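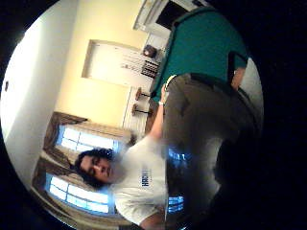 # Do you iron shirts for work, or is that over?

**trirus_692**
New job starts in October. The dress code says "neat," and that's the entire dress code. I own 14 shirts with collars and have ironed exactly one of them, for a funeral, badly. Do people still do this or can I hang them in the bathroom while I shower like a civilized liar?

**Tonine**
The shower thing gives you a damp shirt with the same wrinkles. Buy an iron.

**hemline8**
Disagree with Tonine. It works fine on thin cotton if you pull the seams straight while it's still warm. It does nothing for linen, but linen has never listened to anyone.

**pavliuk**
I ironed every night for 3 years at my last place. My boss wore a fleece vest with soup on it. I got a very nice card when I left.

**trirus_692**
> Buy an iron.

I have an iron. It came with the apartment and it spits brown water.

**Tonine**
Then clean it. Fill it with half white vinegar and half water, check the manual first, and let it steam over an old towel. Rinse twice. I'm amazed this has to be typed out for an adult.

**hemline8**
Some manuals say no vinegar, so do check. Also, Tonine, you once told this forum you iron pillowcases, so we know who we're dealing with.

**Tonine**
They fold better.

**pavliuk**
T-shirts are where this is all headed anyway. Half my floor wears plain ones now and the work gets done at the same disappointing speed.

**trirus_692**
I can't turn up on day one in a T-shirt. Week two, maybe.

**hemline8**
Take them out of the dryer early, button the top button, hang them up and leave space between hangers. Iron the collar and the front. Keep your sweater on.

**Tonine**
And when the heating's on?

**hemline8**
Suffer.

**trirus_692**
Ran the vinegar through. The towel is ruined and the iron now smells like a pickle, but the water's clear. One shirt done, 8 minutes, one sleeve has two creases. Going with the sweater.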